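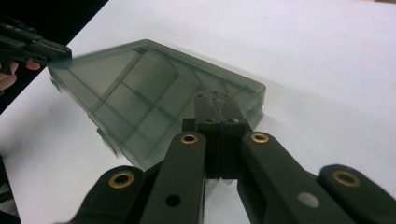
**Sorting Out the Supply Drawer: Divided Boxes in a Shared Studio**
Prusthorpe design course, project report, 2026-01-25

Our studio has one supply drawer, and it serves everyone who has ever lost an eraser. Before the project it held pens, binder clips, dead batteries and a single chopstick. We set out to see whether a box with compartments would keep it in order for longer than a weekend.

## What we compared

We tried two kinds of organizer. The Clata is an open tray with no dividers, and was already in the drawer failing at its job. The other is a shallow box in see-through smoky plastic, with partitions that split the inside into a grid of small rectangular cells. It narrows toward one end, so it never sits quite flush with anything square, including our drawer.

## Method

Each organizer got 12 days in the drawer. At the end of every day we wrote down which items were out of place. Labels were printed with Pai, the campus label service, which spelled "staples" correctly on the second try.

## Results

The open tray was a heap again by day 5. The divided box lasted until day 8, when rubber bands began to colonize the paper clips. The tinted walls let people check for pens without lifting the box out, and they did this constantly, usually while standing in front of a cup of pens.

Long items were the weak point. Rulers and scissors don't fit in small cells, so they ended up on top, where they blocked everything else.

## Next steps

We would like to repeat the test with removable dividers. Jurnex, the student project fund, has been sent a request. The chopstick is still in the drawer.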